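Progress report to the Halar Fund
Project: Warm Rooms for Older Tenants, Trano
Period covered: spring to October

1. What we did in this period

The project helps older people in Trano who live in rented rooms with high heating costs. The grant pays for small works against drafts, for thick curtains and for home visits before and after the works. We do not replace boilers or windows, as this is the duty of the owners.

By the end of October we had visited 30 homes. In 19 of them the works are finished. The other homes are waiting, mostly for a written permission from the owner. We had expected this permission to take two weeks, but in the Lemetti buildings it takes more than a month. We now send the request on the same day as the first visit, and this has helped a little.

2. Materials

The sealing strips were ordered from Štefanec, as in the first period. The price of the wide strip went up in the summer and we changed to the narrow one for inside doors. For front doors we still use the wide strip. We received 624 meters in total, and what is left is enough for the homes on the waiting list.

The curtains are a slower matter. Many tenants wish to keep their own curtains, and we respect this. Where the curtain is long enough we only add a lining at the back. One delivery of lining came in the wrong width and was returned. The supplier accepted the return but we paid the transport, and you will find it in the budget table under "other costs".

3. What tenants tell us

After the works we ask the same short questions in every home. Fourteen tenants have answered so far. Most of them say that the evening is more comfortable, especially near the floor. Two say that they feel no difference. In one of these homes the cold comes from an unheated stairway, and we have written to the owner about it.

Several people asked for help to read their heating bill. This was not in our plan – but the visitors now take ten extra minutes for it, and we would like to include it in the next period.

4. Difficulties

The visits take longer than we planned. The budget for travel is nearly used, because the homes on the Lemetti side are far from the bus line. We ask for your agreement to move a small sum from printing to travel. The total of the grant stays the same.

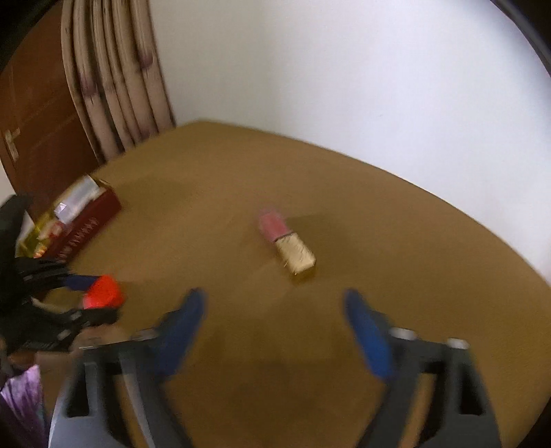
Curtain and door in a carpeted room.

5. Next steps

In the coming months we will finish the waiting homes, beginning with those on the ground floor. The second round of questions will be done when the heating has been on for some weeks. The final accounts will be sent together with the last report.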